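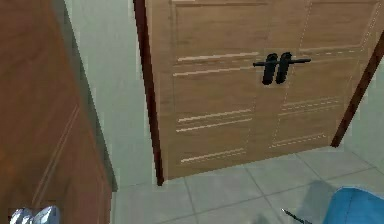
July 2021
By Tiina Kinnunen

I promised last time that I'd write up the heat pump business, and then it got hot and I spent two weeks lying on the kitchen floor instead. So, apologies. I'm upright again and I have numbers (well, a few of them).

Quick recap for anyone who joined the list recently. We have an old ducted system that came with the house, and last year I finally gave in and had it swapped for a ground-source heat pump. Ville Pitkänen did the loop design, and a small outfit called Jarik did the drilling and the indoor work. It heats us in winter, and in summer it's supposed to run gently in reverse and take the edge off. "Take the edge off" is Ville's phrase and I have teased him about it plenty this month.

What I wanted to talk about is the flow rate, because that's where most of your emails ended up. Yoon-hee Na wrote in back in the spring to ask why her pump seemed to be running all day when the house was already comfortable, and whether that was costing her. I didn't know! I went and looked at ours and it was doing the same thing. There are two circulation pumps in our setup, one pushing fluid through the ground loop and one pushing water around the house side, and the ground one was set to full speed from the day it was installed. It had never been touched. It hummed away happily whether the compressor was on or off.

So I called Jarik and got Heikki Jääskeläinen, who was very patient with me. He said a lot of installers leave it on full because too much flow rarely breaks anything, while too little can trip the unit on a cold morning and then they get a phone call at six. Fair enough. But a pump that never rests still uses electricity, and ours was using more than I'd have guessed for such a little thing. He talked me through the menu (it's four levels down, under a heading that makes no sense) and we changed it so the ground pump follows the compressor, with a short run-on after it stops. Then we dropped the speed one step at a time and watched the difference between the fluid going out and the fluid coming back.

He wanted to see a gap of 5 degrees Fahrenheit at least before we'd stop fiddling. We started out with hardly any gap at all, so the fluid was racing round the loop and barely picking anything up on the way. It took an afternoon, mostly waiting, with me shouting readings down the phone and Heikki saying "leave it a bit longer." I got through a whole pot of coffee and a good part of a loaf of bread.

Now the part you're all here for. Since the cooling season started, I've been writing down the meter reading for the heat pump circuit every morning. The total so far is 2051 kWh since the system went in, and the daily figure has clearly dropped since the change. I'm not going to give you a percentage. The weather hasn't been the same, we had my sister's family staying, and I left a door open all night at least once. Urho Seppälä would write me a very long letter if I claimed anything firmer than that, and he'd be right to. But I can see the line bend on the graph and it makes me absurdly happy.

A few of you asked about the bill for all this. Changing the pump setting was free, unless you count the bread. I did also have the house-side filter cleaned while I was at it, and it was grim in there. If you haven't looked at yours since it was put in, please go and look! Close the valves on both sides first. I mention that from experience and I will say no more.

I also had a long email from a reader who's thinking of adding a buffer tank, and was quoted 3000 dollars by a company called Zekura. I can't tell you if that's a good price, it depends so much on the tank and on how much pipe has to move. What I would ask them is what problem the tank is meant to fix. If the compressor is starting and stopping every few minutes, a tank can help a lot. If it's running in nice long stretches, I'd want to hear a better reason than "everyone gets one." We don't have one, and our shortest run last week was 16 minutes, on a mild evening, and Heikki was perfectly content with that.

Other bits and pieces. The humidity sensor in the hallway has died again - that's the second one - and I'm trying a Rikance model next. It has a bigger display, so at least I'll be able to read it without my glasses. I've still not insulated the last stretch of pipe in the basement and it sweats like anything on muggy days. There's a towel under it. I know, I know.

Yoon-hee has made the same change at her place and is keeping her own notes, so we'll put the two sets side by side in the September issue. If anyone else wants to join in, send me your loop temperatures going out and coming back, taken once the compressor has been running for a good while, and tell me what sort of ground you're on. Ours is clay with a lot of rock below it. Handwritten is fine, and so is a photo of the back of an envelope, which is how Ville sends me his.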